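3.2 Collecting the laundry demonstrations

The Sonari set contains 142 demonstrations of bag handling, recorded with hand-held grippers by 2 operators over one June. We had planned on 50. The mesh bags had other plans, mostly to do with folding over their own zippers.

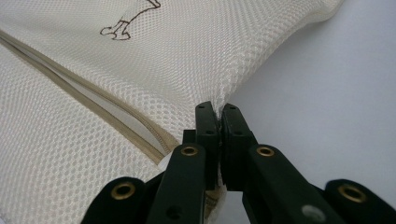

Figure 4. Closed fingers holding a pinched fold of a white mesh bag beside its zipper.

Operators were told to pinch the fabric near the zipper and pause before pulling. We dropped 23 takes in which the pause was skipped, a habit that grew stronger toward lunch. Takes with a clumsy first grasp stayed in, provided the operator tried again without letting go of the tool. The policy will be clumsy too, and it may as well learn from experts.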